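Getting the Last of It Out of the Bottle, and Other Small Kitchen Savings

I grew up in a house where the mayonnaise jar got rinsed out into the salad dressing, so maybe this was always going to happen to me. But last October I went through our fridge door and lined up every bottle we'd quit on, and I was a little ashamed. Half of them still had plenty left inside! So here are the things I do now, in no order at all.

Ketchup first. Storing it cap down is the oldest trick going and it works fine, except that some bottles have a cap too skinny to balance on. I stand those in a coffee mug on the fridge shelf, or in one of the cups of an old muffin tin if there's a crowd of them. When it's down to the dregs I add a teaspoon of vinegar, put the cap back on and shake like mad. You won't want that on a burger – it's too thin – but it's great in meatloaf, baked beans or sloppy joes.

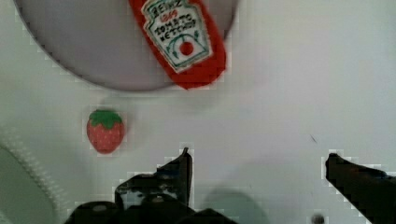
Small red ketchup bottle, big pale plate.

Glass bottles are another story. Don't bang the bottom. Tip the bottle at an angle, and tap the neck with two fingers. If it's really stuck, slide a clean butter knife up inside to let some air in and then pull it out slowly.

Mustard is the easy one. When the jar looks finished, I make the salad dressing right in it: a spoonful of vinegar, three of oil, a pinch of salt, a bit of honey if we have any. Lid on, shake, pour. My neighbor Panagiotis Papadakis does the same with an olive jar and some of the brine, and his is better than mine (he knows I think so, so I'm not giving anything away by putting it here).

Honey that's gone hard just needs warm water. Stand the jar in a bowl of it with the lid loosened and leave it alone for a while, and swap the water when it cools off. I used to microwave mine in the plastic bottle and I ended up with a bottle that leaned. Peanut butter jars get hot oatmeal stirred into them, but only glass ones, and let the oatmeal sit a minute first so you don't crack anything.

Tomato paste! I never once used a whole can in one go until I started freezing it. Drop it by the tablespoon onto a sheet of wax paper, freeze it flat, then toss the blobs in a bag. They go straight into the pot frozen. Same idea for pesto, and for those chipotle peppers where the recipe wants 2 and the can holds a whole family of them.

Now the sticky part, meaning the shelves. Fridge door bottles leave rings, and the rings set like glue. I cut up an old placemat to line the door, and now I just pull the pieces out and wash them in the sink. For rings that are already there, lay a hot wet dishcloth on top, go do something else, and wipe it off when you get back. Scrubbing dry only wore out my arm.

One more, and it's about dates. I write the day I opened something on the lid with a grease pencil, which rubs right off with a paper towel. The curry paste that's in there now says October 29, so it has a good while to go. The horseradish has no date on it at all and I'm a bit scared of it, so that's tomorrow's job.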